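Gray Bins at Hasbridge – Gallery

Hasbridge stores small household goods for resale. Most of them come in mixed: hairbrushes with flashlights, soap dishes with card games, the odd shoe insert. Before anything gets a shelf, it goes into a gray bin. We have 61 of them in use on the ground floor, and this page is about what goes in them and how we keep track of it.

The bins are open on top and the walls slope, so things tend to end up toward the bottom. There are no dividers. We tried cardboard ones in June and took them out again because the flat items slid underneath. A bin gets a number on a card, and the card stays with it until the last item is out.

We counted everything once, at the start. It came to 3,176 items, of which 2,866 had a place on the shelf list. The rest were duplicates with no listing, parts of sets, and things we couldn't name. Those went into their own bins and were sorted by size.

Mixed goods, left side of the bin. The oval black one near the wall has a matte face and a thin reddish-pink and pale rim along the lower left.

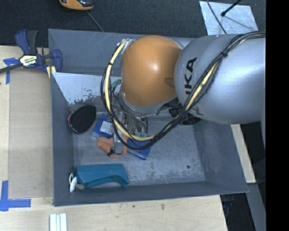 Ngozi Isah would still prefer shallower bins for the flat goods. Her point is that anything thin lies against the floor or leans on a wall, and then it is hard to read a label without lifting it out. Wilmer Ccori disagrees and says the shallow ones spill when they are moved between tables. For now the deep bins stay, and the thinnest goods (playing cards, sticker sheets, seed packets) go into trays on the second shelf.

Scuffs on the bin floors are normal and we don't replace a bin for that. A cracked corner is different. Cracked bins go to the back wall with a strip of tape across the top, and the card is moved to a new bin the same day.

The numbered cards are from Stikitz. The older cards curled after a few weeks, so the numbers are being redone in batches, lowest first. If you find a bin with two cards, keep the newer one.

Shelf labels come from Adeleke and are a separate system – please don't write shelf numbers on bin cards. Yetunde Eze keeps the shelf list and will add a line for anything that has turned up more than twice. Small goods are listed by what they are first and by color second, so a black soap dish is under S.

The ground floor shelves hold up to 2,000 items at one time. After that, new goods wait in their bins until space opens up, usually in the late afternoon when orders have been packed.

Corrections to item names can be left with Bukola Ekwueme at the front desk. Please include the bin number.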